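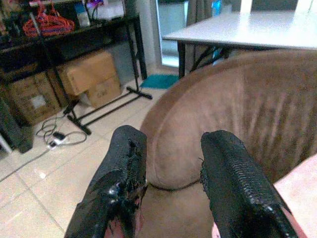

Upholstery care at the Ellorthorpe lounge moves to a fixed schedule in November. Vacuum each seat with the soft brush, working from the back down to the front seam. The brown tub chair has faint vertical pleats on the inside of its backrest, and dust settles there first – use the narrow nozzle at low suction. Pile is brushed in one direction only. Loose cushions come off before cleaning and go back on afterward, upright. Allow some 200 ml of Zastel foam per chair, and let it stand 23 minutes.

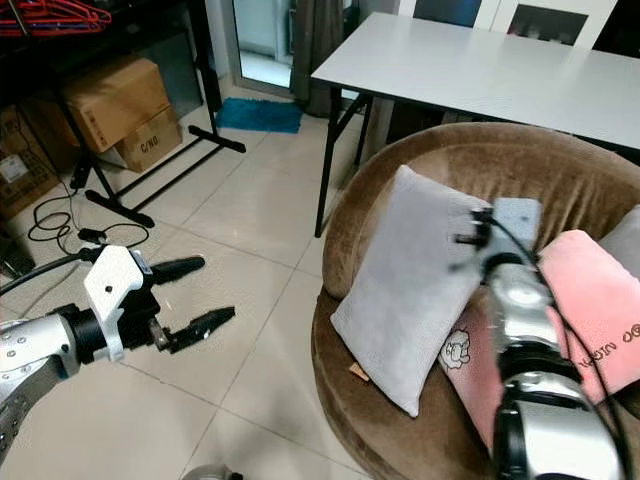
Tub chair with gray and pink cushions, folding table behind.

Questions on fabric codes go to Florencio Quintana.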